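**Vitamin-E-Kapseln und Krimskrams in einen Karton packen – reicht das so?**

*Brasen*

Ich räume den Esstisch leer und will alles, was sich dort angesammelt hat, in einem offenen Karton verstauen. Darunter eine durchsichtige Flasche mit Vitamin-E-Weichkapseln, ein Plastikbecher und eine Spielzeugeisenbahn. Der Karton soll bis Dezember in die Abstellkammer. Meine Schwester meint, Kapseln gehörten niemals zu Spielzeug. Übertrieben, oder? Und muss die Flasche stehen?

*Imogen Horrocks*

Übertrieben finde ich das nicht, aber der Reihe nach. Ob die Flasche steht oder liegt, ist bei fest zugeschraubtem Deckel ziemlich egal. Dass Weichkapseln im Liegen »auslaufen«, liest man in jedem zweiten Forum, einen Beleg habe ich dafür noch nie gesehen. Wärme ist das größere Problem, dann kleben sie zusammen. Wie warm wird deine Kammer denn?
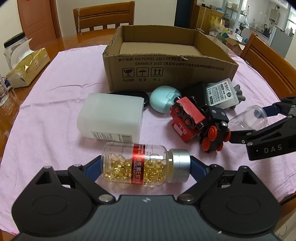
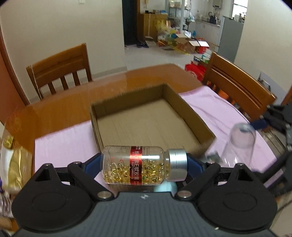

Vom Karton würde ich mir auch nicht zu viel versprechen. Ein Regenschirm-Symbol auf der Pappe heißt, dass der Inhalt trocken bleiben soll. Dicht macht es den Karton nicht. Steht er an einer Außenwand, zieht er Feuchtigkeit, da hilft auch ein Tuch darunter wenig.

Mein Vorschlag: Kapseln raus und in einen Schrank, den Kinder nicht erreichen. Goldgelbe, durchscheinende Kugeln oder Ovale sehen für Kleine nach Bonbons aus, und auf einen Schraubdeckel würde ich mich nicht verlassen. Haltbarkeitsdatum vorher prüfen, sonst lagerst du Abfall. Eisenbahn und Becher dürfen gern in den Karton, den Becher mit etwas Papier ausgestopft, damit er keinen Knick bekommt.

*Clikari*

Silicagel-Beutel rein, fertig. Hab 100 Stück für 5 Euro gekauft, funktioniert super, bei mir war noch nie was feucht.

*Imogen Horrocks*

@Clikari: War es bei dir denn vorher jemals feucht? In einem offenen Karton sind die Beutel nach kurzer Zeit gesättigt. Deckel zu und Klebeband drauf, sonst kannst du sie dir sparen.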